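From: Xiaoqing Tian
To: Pool and Spa Owners list
Subject: Re: Re: heater keeps shutting off, pump prime, general despair

On Friday, Dotau wrote:

> I give up. The heater lights, runs three minutes, and quits with
> the low flow light on. The dealer says I need a new heater. My
> brother-in-law says I need a new pump. The man at the hardware
> store says I need a cover. I cleaned the cartridge in September
> and it looked fine to me. The pump basket has a big air pocket
> under the lid that never goes away. Is that normal? The pressure
> gauge reads the same whether the pump is on or off, so at least
> that part is steady.
>
> Also, does anybody have the manual for the Skeltau? Mine was
> eaten by mice.

Dotau,

I'd like to congratulate you on the steadiest pressure gauge on the list. A gauge that reads the same with the pump off is broken. It has retired and is collecting a pension on the side of your filter. Buy another one, they cost less than lunch, and put some thread tape on it before you screw it in. Until you do that you're guessing about everything downstream, and so is your dealer, who is guessing with your money.

Second, the air pocket. A little bubble at the top of the basket lid is fine and will be there when we're all dead. A big one that never clears means the pump is sucking air on the suction side, and a heater with air going through it will see low flow and shut itself off, exactly as it was built to. Your heater may be the only part of that equipment pad doing its job.

I had the same thing two seasons ago with the Trundau pump, which I loved until I met it. I spent a whole weekend on the phone with people who wanted to sell me a flow switch. I bought the flow switch. It is in a drawer now, in its bag, in perfect health. The leak was the lid o-ring, flattened on one side like a tire, and I had been putting petroleum jelly on it for years. Please don't use petroleum jelly on it. Use the silicone stuff in the little tub.
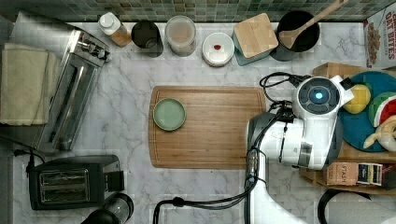 Where do I look first if the pump won't hold its prime?
At the water level in the skimmer, then the pump lid and its o-ring, then the drain plugs on the pump, then the threaded fitting where the suction pipe goes into the pump housing.

Those are in the order of how embarrassing they are. The water level is the worst, because you can fix it with a hose and you will have already told people about it. It should be halfway up the skimmer mouth. If it's lower, the skimmer gulps, the basket fills with air, and you get to write to a mailing list.

If the level is right, turn the pump off at the breaker, close the valves, and take the lid off. Wipe the o-ring and the groove it sits in. Run a fingernail around the groove. One grain of sand is plenty. Put the ring back with a thin coat of silicone lube, fill the basket with water from a bucket until it spills over, put the lid on hand tight, open the valves and start it up. If you use a wrench on the lid you will crack it, and then you'll be writing to us with a different subject line.

For the fitting at the pump inlet, the old trick is shaving cream. Put a ring of it around the joint while the pump runs and watch. If it dimples inward, that's your leak. My neighbors already thought I was strange, so this cost me nothing.

Now the cartridge. "It looked fine to me" is what I said too. Cartridges look fine for a long time after they have stopped being fine, especially if you've been hosing them and never soaking them. Sunscreen doesn't come out with a hose. Easy test: take the cartridge out, close the filter up empty, and run the heater for ten minutes. If it stays lit, it was the cartridge. Don't leave it like that overnight, and don't tell the dealer I told you to do it.

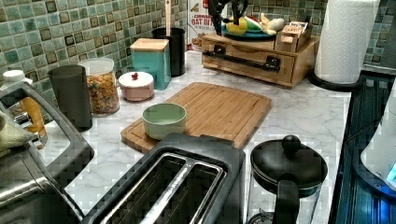

If it still quits with no cartridge and no air in the basket, then I'd look at the bypass on the heater, which on the older Furukawa units has a spring that gets tired. A tired spring lets too much water go around the heat exchanger and the switch thinks the flow has dropped. The spring is part 321 in the back of my manual and it took me longer to find the page than to change it. Check your own manual though, they moved things around between models and I've only owned the one.

Which brings me to the mice. I do have the Skeltau manual, all 62 pages of it, of which maybe four are useful and the rest are warnings in several languages. I'll scan the troubleshooting chart and the wiring page and send them to you directly, as the list strips attachments.

On your three advisers: the hardware store man is right that you need a cover, but it has nothing to do with this. You'll be heating the sky without one. Your brother-in-law could be right about the pump in the sense that everybody needs a new pump eventually. I wouldn't buy the heater.

Do the gauge and the o-ring this week and write down what the new gauge says with a clean cartridge. Put it on the filter with a marker. Mine has been written there so long I have to go over it every spring.

Xiaoqing

P.S. Whoever borrowed the list's leak test plugs, I have 2 of the 3 back and would like to be reunited with the other one.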